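Clearing out the kitchen drawers this week and putting the posts in one thread so I can find them again next year. Long one. Mute me if you don't care about spoons.

1/ Background for anyone new. We moved into this apartment in April with 24 boxes. Four of them said KITCHEN. Three of those got unpacked properly. The fourth got tipped into the drawer next to the stove and has been there ever since.

2/ The drawer is the wide one. It has stopped closing all the way. If the ladle is lying the wrong way up it catches on the underside of the counter and you have to slide a butter knife in to push it down. I have been doing this several times a day for months.

3/ So on Wednesday morning I took the whole drawer out, carried it to the table and turned it over.

4/ First total, everything included: 121 pieces. That is one drawer for a household of two. I counted again after lunch and got the same number.

5/ A fair amount of it wasn't cutlery. Rubber bands, bread clips, a bike light, birthday candles, soy sauce packets, the Allen key for a bed we no longer own, two corn holders (not a pair), and the warranty card for a rice cooker.

6/ The rice cooker is a Pindent, by the way. Still going. The warranty is not.

7/ Sorting rule I settled on: if I've used it since we moved in, it stays on the table. If I haven't, it goes in the box. If I can't remember, it goes in the box and the box stays in the hall closet for a month.

8/ The rule took care of most of it fast. Melon baller, box. Egg slicer, box. The second, third and fourth vegetable peelers, box. Cookie press with one disc, box.

9/ Then you get to the things where the rule says one thing and you want another. I have a grapefruit spoon with a serrated tip. I don't eat grapefruit. It is very good at scraping the seeds out of squash. It stayed.

10/ Takeout chopsticks still in paper: all of them out of the drawer and into the camping bag. I keep saying I'll use them at home and then I reach for the real ones.

11/ Real chopsticks are their own problem. Ours have come from different sets over the years and the sets don't survive. One goes behind the stove, one gets used to unclog the sink, one goes in a plant pot to hold up a tomato. You end up with odd ones.

12/ I laid them all side by side and matched by length first, pattern second. Anything that had a partner within a hair of the same length counts as a pair now. The leftovers went to the plant shelf, where they were headed anyway.

13/ Checked every wooden one for splits. Run a fingernail down it. If the nail catches, it goes. Wooden spoons the same. I lost one spoon I liked that way, it had a crack right up the handle.

14/ Somebody asked about washing. Everything that stayed went through hot soapy water, even if it looked clean. The bottom of that drawer had crumbs in it from at least two toasters.

15/ Drying: spread out on a dish towel overnight. I used to put wood back in the holder straight from the rack and the ends went dark. Don't do that.

16/ Now the part I was stuck on. I don't want the everyday stuff in the drawer at all. We reach for the same few things at every meal and the drawer is on the stove side, so whoever's cooking has to move over every time the other one wants a fork.

17/ Options I looked at. One, a drawer insert. I measured and our drawer is an odd width, so you either get a gap down one side or you cut the thing. Two, a rail on the wall with hooks. Landlord says no new holes. Three, a stand-up holder.

18/ There's a bamboo holder at Trindade, the housewares place by the bus station, that I've picked up and put down on three separate visits. It has a solid base. No holes anywhere. Everything in it would be standing in a puddle by the end of the week.

19/ I also tried a ceramic jar we already had. Looked nice. Tall forks tipped it. It also has a narrow neck, so getting one spoon out means getting four spoons out.

20/ What I want from a holder: drains, wide enough that things don't tangle, heavy enough at the bottom, plain. I don't need it to spin.

21/ Went with plastic in the end. Easy to rinse, doesn't chip, doesn't matter if somebody drops it in the sink.

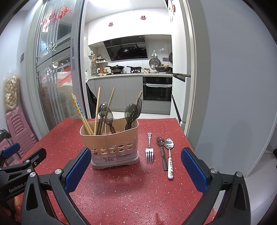 22/ Where it goes was settled quicker than the holder was. It lives on the red table, just outside the kitchen doorway, so anyone sitting down can take what they need and the cook can stay by the range. The beige caddy has a row of oval holes around the lower part, and that covers the draining question. In it so far: chopsticks, the grey see-through plastic spoons and fork, and the ladle-shaped one. Label's still on the front. I'll soak it off at some point.

23/ The three metal pieces next to it were the undecided ones. Fork with the fancy handle, slotted spoon, cartoon spoon with the letters on the white handle.

24/ Decisions on those. The fork stays at the table, it's the one I always pick. The slotted spoon is a cooking tool and has no business at the table, so it goes by the stove. The cartoon spoon stays and I'm not taking questions on it. It's the right size for yogurt.

25/ Correction to an earlier post, I said the rule was "used it since we moved in." For the plastic ones I relaxed that. They're light, they don't scratch the nonstick, and we bring them along when we eat at the park. They earn the space.

26/ On the drawer itself. It got wiped out, dried, and lined with the grippy mat that comes on a roll. I cut it with regular scissors. Leave it a little short at the front or it bunches up when you close the drawer.

27/ What went back in: peeler (one), can opener, whisk, tongs, measuring spoons, kitchen scissors, spatulas, the good knife in its sleeve, thermometer. All lying flat in one layer. It closes with one finger now.

28/ The thermometer, someone will ask, is an Udusano and it's slow but it's right. I test it in boiling water now and then.

29/ Non-cutlery went to where it should have been all along. Batteries and the bike light to the hall. Candles to the baking shelf. Soy sauce packets into the trash, some of them had dried solid.

30/ The box of rejects is in the closet with a strip of tape on it saying which month to open it. Anything I've gone in to fetch by then comes out for good. So far I've fetched one thing, the pastry brush. Fair enough.

31/ If nothing else gets fetched, the whole box goes to the swap shelf at the Derker laundry room. Things go quickly down there. I put out a garlic press last spring and it was gone before my wash was done.

32/ Answering a few replies in one go. Yes, you can put a plastic caddy like this in the dishwasher if the label says so, top rack. I just rinse ours in the sink. Once a week is enough if things go in dry.

33/ Handles down or handles up? Handles down for spoons and forks so you can see what you're grabbing. Chopsticks tips up. Sharp things don't go in a holder on a table at all.

34/ No, I'm not doing the plates next. The plates are fine. It's the container lids. I opened that cupboard this morning and closed it again.

35/ Last thing. A few of you sent pictures of your own drawers and there were some very bad ones — thank you. The one with the potato masher jammed across the runners: take the drawer below it out first, then reach up from underneath and turn the handle toward the back. We had the same masher. It's in the box.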